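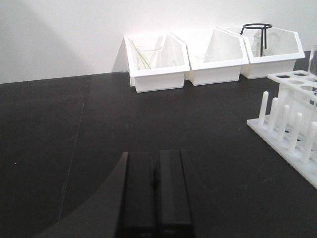 Students in the laboratory automation course at Orninden College have moved into the final stage of Prestura, a term-long project in which a robot arm is taught to handle everyday chemistry glassware. The course meets in the Yau Laboratory on the college's Flotudham campus and is open to second-year students in both chemistry and engineering. Work takes place on a black bench against a white wall, where beakers, stirring rods, a tripod stand and a glass bottle are kept in white plastic bins along the back. The test tube rack and its drying pegs share the same bench, and the arm must reach all of these without disturbing the items next to them.

Fourteen students enrolled in the course this term, the first in which it has been offered for full credit. They were placed in three teams at the start of the term, each with members from both departments. One team is responsible for grasping, one for placement, and one for the records and safety checks that the other two depend on. The teams will present their results in January to faculty from both departments, and the presentation is open to the campus community.

"We wanted the chemistry students to tell the engineers what careful handling means, and we wanted the engineers to turn that into something a machine can do," said Milagros Sepúlveda, who directs the course. "Both groups found the conversation harder than they had expected. That was the part of the course I most wanted to keep."

## From club to course

The course grew out of a student robotics club that met in the evenings and had no regular laboratory space. Members of the club had been practicing with wooden blocks and plastic cups when a chemistry instructor, Uriel Carrasco, suggested that they try glassware. He offered two hours a week at the Yau Laboratory, beginning at 4:30 p.m., after the general chemistry sections had ended for the day.

Carrasco now teaches the chemistry portion of the course. He wrote the handling standard that the teams follow, a two-page document describing how each piece of glass may be held, how far it may be tilted, and where it may be set down. Any contact that would be unacceptable from a first-year student is recorded as a failed attempt, even when nothing is broken.

The standard has been revised several times. An early version said only that a beaker should be placed "gently," and the teams asked for something they could measure. The current version gives a maximum lowering speed and requires the gripper to remain still for a short interval before it opens. Rules for stirring rods were added later, after students reported that a rod leaning in a beaker changes how the beaker behaves when it is lifted.
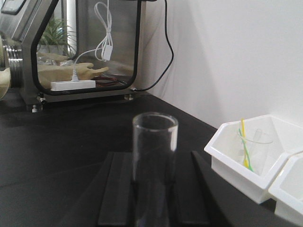
*A glass beaker on a black rack at the Yau Laboratory, with the glovebox at the back of the bench.*

## Clear glass on a dark bench

Much of the term has been spent on a single difficulty. Clear glass is hard for a camera to see, and it is harder still when the surface behind it changes. A beaker that shows a bright rim against the bench may almost disappear inside a white bin. Software that performs well in one position can lose the same object when it is moved a short distance.

Bình Lương, a second-year engineering student on the grasping team, said the group first tried to solve the problem with additional lighting. The results were mixed. Extra light improved the view of the rims but also produced reflections that the software mistook for edges. The team returned to the ordinary room lights and began to collect more attempts under the conditions in which the arm would be tested.

The teams have now logged over 4,000 attempts. Each entry gives the object, the starting position, the outcome and a short note from the student on duty. Entries are reviewed by a member of a different team before they are accepted, and disputed ones are set aside for discussion at the weekly meeting.

Jae-in Hong, a chemistry student who leads the records team, said the notes have been more useful than the pass or fail marks. "A failed attempt might mean the fingers closed too high, or too early, or that the rod moved," Hong said. "If you only write down that it failed, the next person repeats it." Her team also drafted the sheet that students sign before the arm is switched on – it covers eye protection, the location of the stop button, and the area of the bench that must be kept clear of hands.

## Questions from students

The department has received a number of inquiries from students considering the course for next year. Renata Riquelme, the laboratory manager, provided the following response to the one she hears most often.

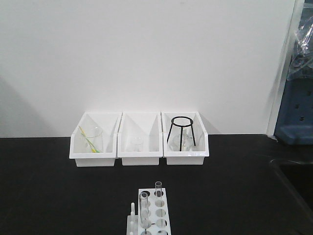
**Do students need programming experience before they enroll?**

Students may enroll with no programming background, provided they have completed one laboratory course in either department. The first weeks include an introduction to the software, and each team is arranged so that at least one member has written code before. Students who prefer to concentrate on handling standards, testing or records may do so, although everyone is expected to operate the arm under supervision and to read the code their team submits.

Riquelme added that places are limited by bench time. Only one team may use the arm at once, and the other two work at desks in the adjoining room until their turn. Students should expect to attend one scheduled session each week and to reserve a second, shorter period for testing. Eye protection is supplied by the laboratory. Closed shoes are required, as they are for all other work in the room.

## What the arm will be asked to do

The final demonstration has two parts. In the first, the arm must pick up an empty beaker, move it to a marked position and release it. In the second, it must approach a test tube standing in a rack, close on it, raise it clear of the rack and return it to the same hole. All glassware will be empty. Carrasco said that liquids had been discussed and set aside for a later term, when the placement results are more consistent.

The test tube portion is considered the more demanding of the two. A tube leaves little room for error from side to side, and a gripper that arrives at a slight angle can press it against the edge of the hole. The placement team has written a routine that brings the fingers in slowly, pauses, and checks the tube's position again before closing. The pause adds time to each attempt, and the team is still deciding how long it should be.

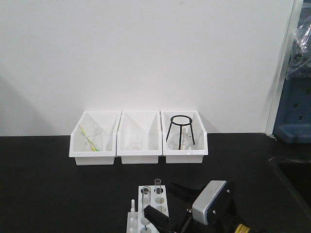
*The gripper and the test tube rack, with glassware bins along the wall.*

Each team will submit a written report along with the demonstration. Reports must describe at least one approach that was abandoned and explain the decision. Sepúlveda said that grades will be based on the quality of the testing and the clarity of the report, and that a team whose routine fails during the demonstration may still receive full marks for its work.

The grasping team plans to write about its lighting trials. The placement team has chosen an early routine that raised the tubes quickly and lowered them slowly. Hong and the records team are preparing a section on disagreements between reviewers, including a group of attempts in which the beaker was set down correctly but touched the side of a bin on the way.

## Next term

The college has approved the course for another year, with enrollment raised to 16. The additional places will go to students from the biology department, who have asked to be included. Riquelme is preparing a second bench schedule so that preparation work can continue while the arm is in use.

Members of the original club continue to meet at the Yau Laboratory in the evenings. The club is open to all students at the Flotudham campus regardless of major, and several of its members assist with the course as peer instructors. Lương, who joined the club in his first year, will coordinate the peer instructors next term.

Applications for the course are available from the chemistry and engineering offices. Students should list any laboratory courses completed and indicate which evenings they are free. Questions about access to the laboratory, including requests for accommodations, may be directed to Renata Riquelme at the laboratory office.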